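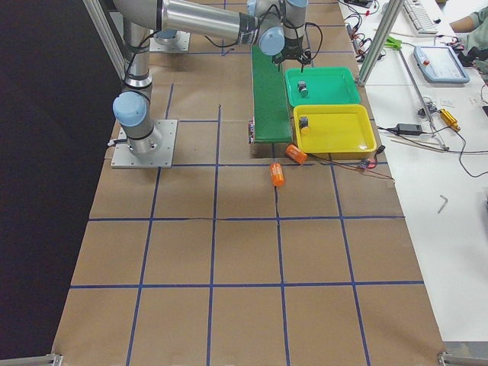 Brown kraft paper, blue tape and two trays beside the near end of a green belt.

Paper, Tape, Tray
The cheapest layer of a sorting bench decides how well the rest of it works

By Rainer Voß

A bench for sorting small cylindrical parts needs a surface, a set of reference lines, a feed and somewhere for the parts to go. The feed takes most of the budget. The surface usually gets settled last, with whatever is in the supply closet.

Kraft paper is a sound choice. It is matte, so glossy parts stand out against it, and it takes pencil. A roll 800 mm wide covers most benches in one pass. Pull it tight from the far edge and tape the long sides first. Fixed hardware should already be in place, with the paper trimmed to meet it. Trimming around a base plate takes a sharp blade and several minutes. Paper trapped under a plate will tear at the next adjustment.

Colored tape gives the grid. Blue reads well on brown under warm or cool lamps. Squares do not have to be exact for manual layout, but the lines should be straight and the crossings flat. Trivier, a fixture shop that builds benches for parts rooms, marks out from a single corner and accepts whatever error builds up at the far side. Brandes, which does similar work, strikes two center lines and measures outward. The second method is slower. It also keeps a replacement line from drifting when a worn strip comes up in May and the log still refers to the old one.

A narrow belt should stop short of a tape line. The line then serves as a visual limit for anything that rolls off the end, and cylinders do roll. Orange ones are easy to find on brown paper. Dark ones are harder, and a shallow tray in a strong color helps. Teal and yellow differ enough to be told apart at a glance, including by people who confuse red and green.

Tray placement gets less attention than tray color. Setting two trays rim to rim saves space and removes the gap where a part can lodge. The drawback is that bumping one moves the other. Dindura sells a low-tack pad for this, item 246, in packs of 5. A loop of the same blue tape does the job for a week or so.

Replace the paper when the surface fuzzes or when pencil marks start to be mistaken for current ones. At the Cutari parts room the interval is 3 months. The old sheet is photographed, dated on the back and rolled up for the file, and the corner marks are transferred to the new sheet before the first strip of tape goes down.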